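Search this site Go Advanced search
Print this page | E-mail this page

4. Student Project: The Refrigerator Task

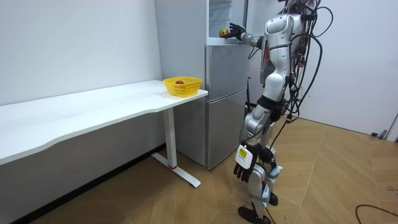
Figure 1. The humanoid reaching for an apple at the open upper compartment of the refrigerator. The yellow basket is on the desk to the left.

The third project in the Brasora course asked students to program a full-size humanoid to move fruit between a refrigerator and a basket. Earlier projects in the course used simulation only. We chose a household task for this one so that students could judge the results by eye, without having to learn a scoring system first. Students worked in 2 teams. Each team wrote its own reaching and grasping code on top of the same walking controller, which the teaching staff supplied and which the students were not allowed to change.

4.1 Setup

The work was done in a small room with a refrigerator against the back wall and a long white desk beside it. The fruit was placed at the front edge of the upper compartment, and the door of that compartment was opened by hand before each trial. Opening the door was left out of the assignment after a pilot run in November, when it took up most of the lab time and left little for the grasp itself.

We used real apples. Plastic ones were tried first, but they were all the same size and the students tuned their grasps to that one size. With real fruit the teams had to deal with differences in shape and weight from one trial to the next.

4.2 Procedure

A trial began with the robot standing a short walk from the refrigerator. It had to step up to the refrigerator, raise one arm, close its hand on the fruit and bring it to the basket. A trial was ended if the fruit fell, if the robot touched the refrigerator with anything other than its hand, or if a student pressed the stop button. The last of these was counted as a failure whatever the cause, and the teams were told so in advance.

Over the term the teams logged 1,359 trials. Both teams used the same log form, with one line per trial and a short note on how it ended. The notes proved more useful in class than the counts - students read each other's notes aloud at the start of every session and used them to decide what to try next.

4.3 What the students changed

Both teams began with a straight-line reach from the hip to the fruit. This brought the fingers in low, and they tended to push the apple back along the ledge. The first team, Poseo, switched to a reach that raised the hand above the fruit and then lowered it. The second team, Galetti, kept the low approach but slowed the last part of the motion and opened the fingers wider. In the final reports both teams named the position of the feet as the main source of error. A small mistake in the last step moved the shoulder, and the arm code had no way to correct for it.

In the last week 13 trials were run with the teams trading code. Students found this hard, mostly for want of comments in the programs. Following the method of Brynjólfsdóttir, we asked each team to write a one-page account of the other team's code before running it. We would keep this step in future years and move it to the middle of the term.

Contact us | Copyright, Brasora course staff | Back to top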